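Tallmont Two-Arm Sorting Cell
Set-up and Operating Guide
Section 6: Changing over from hand sorting to shared working

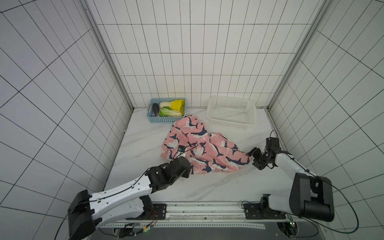
6.1 Who this section is for

This section is for shift leads and sorting staff at sites where the work has been done by hand up to now. It covers the layout of the work floor, the start of a shift, the handling of stopped items, and the changes to staff duties once the cell is in use. Mounting and wiring are covered in Section 3. Fault codes are listed in Section 9.

The cell handles mixed goods: garments, soft items and produce. Garments are worked on the open floor of the cell. Produce is held in a basket until it is called for.

6.2 Before you begin

Confirm the following before the first shared shift.

– The cell has passed the acceptance check in Section 5 and the sheet is signed.
– Every person on the rota has completed the two-part induction (6.7).
– The stop button has been tested from both operator positions.
– The Dorkano control panel shows READY and the correct site name.

Caution: The arms can start without warning when the panel shows READY. Keep hands, sleeves and lanyards out of the enclosure unless the panel shows HELD.

6.3 Laying out the work floor

1. Set the panel to HELD and wait for the tone.

2. Wipe the floor and the lower rows of wall tiles with a damp cloth. Do not use a spray inside the enclosure. The rail and the connectors below it must stay dry.

3. Place the baskets near the back wall, with their open tops facing up. Leave the middle of the floor clear for the garment. A basket may stand at a slight angle to the wall. The cell finds the rim each time and does not need the basket to be square.

4. Put produce in one basket only and leave the other empty for output. Baskets of different colours make it easier for staff to tell them apart. The software does not use basket colour.

5. Put one garment in the middle of the floor. It does not need to be flat. Trousers and other loose clothing may be set down bunched or folded, in the state in which they come off the trolley.

6. Check that no part of the garment lies over the rail or touches an arm mounting plate.

7. Check that cables at the wrists and shoulders hang freely and are not trapped under the garment or behind a basket.

8. Step back to the marked line and press RELEASE.

Note: Staff used to folding by hand tend to smooth each garment before setting it down. This adds time and brings no benefit. The arms are set up to begin from a crumpled item, with one gripper holding the cloth while the other takes hold of a free end.

6.4 Starting a shift

1. Log in at the panel with your own code. Shared codes are not permitted. The log is used to decide who is called to a stopped item.

2. Select the job list for the shift. Garment jobs and produce jobs are separate lists and cannot be mixed in one run.

3. Run the arm check. Each arm moves to its rest position and opens and closes its gripper. Watch both arms to the end of the check.

4. Look at both wrist camera views on the panel. If a view is dark or blurred, set the panel to HELD and clean the lens with a dry cloth.

5. Enter the number of items on the trolley. A standard Gurnitz trolley holds 530 small items. Part loads are entered by hand.

6. Press RELEASE.

Caution: Do not leave the operator position during the first six items of a run. Most grip faults caused by a wrong job list show up in this period.

6.5 When the cell stops on an item

The cell stops when it cannot find a safe grip, when the cloth catches, or when the two arms would have to cross. The lamp turns amber and the panel shows the item number.

1. Set the panel to HELD, even if the arms are already still.

2. Look at the grippers before touching the item. If a gripper is closed on the cloth, press OPEN on the panel. Do not pull the cloth free. Pulling can shift the wrist joint and the arm check will have to be run again.

3. Check whether a camera cable is resting on the garment. If it is, lift the cloth from beneath it and leave the cable where it hangs.

4. Decide what to do with the item:
RESET – put it back in the middle of the floor in a different position.
HAND – take it out and finish it at the hand bench.
REJECT – take it out and place it in the returns bin.

5. Enter the decision on the panel and press RELEASE.

Note: There is no target for the share of items marked HAND. Shift leads should not set one. At the Zacharias trial site an informal limit led staff to reset the same garment over and over, and the run took longer than the same load sorted by hand.

6.6 Changes to staff duties

The cell takes over the repeated picking and placing of single items. It does not take over checking, loading, stain work, repairs or any decision about condition. The table below was drawn up with the sorting team at Zacharias and may be used as a starting point.

Task: Picking single items
Before: All sorters
After: Cell, with one operator

Task: Loading and clearing
Before: Shared, no fixed person
After: Loader, changed every two hours

Task: Checking condition
Before: Done while sorting
After: Separate step at the hand bench

Task: Damaged or odd items
Before: Set aside to the end of the shift
After: Dealt with as they arise

Task: Recording output
Before: Tally sheet
After: Panel log, read by the shift lead

Three points need to be settled with staff before the first shared shift.

Pace. The cell works at an even rate and does not slow down near breaks. The operator may hold it at any time without giving a reason. Holds are logged by length only, and the log must not be used in individual reviews.

Standing time. Operators move less than sorters did. Provide a stool at the operator position and rotate the role at least as often as the loader role.

Skills. Hand sorting is still needed for items marked HAND and for any period when the cell is out of use. Keep the hand bench staffed on every shift, and give each person regular time there. Sites that closed the bench found that new starters could not judge which items to take out of the cell.

6.7 Induction

Part one is held at the hand bench with the cell switched off. It covers the stop button, the marked line, the panel states and the three decisions in 6.5.

Part two is held at the cell. The trainee lays out the floor, completes the arm check and clears six stopped items while a trained operator watches. Stops may be set up on purpose by placing a garment too close to the rail.

Record both parts on form T-6. Staff who have been away from the cell since before March must repeat part two.

6.8 End of shift

1. Let the current item finish, then set the panel to HELD.
2. Run both arms to rest.
3. Remove the garment and both baskets. Do not leave produce in the enclosure overnight.
4. Check under the rail for loose threads, buttons and leaf scraps. Pick them out by hand with the power off. Do not use compressed air near the circuit boards or open connectors.
5. Write any repeated stops in the handover book, with the item type and the decision taken.
6. Log out.

Changes to this section

Revised 2nd November by Trevor Boychuk, site set-up. Step 3 of 6.5 added. Loader rotation in 6.6 shortened following comments from staff. Form T-6 replaces the earlier training card, which should be kept in the site file until all current staff have been moved over.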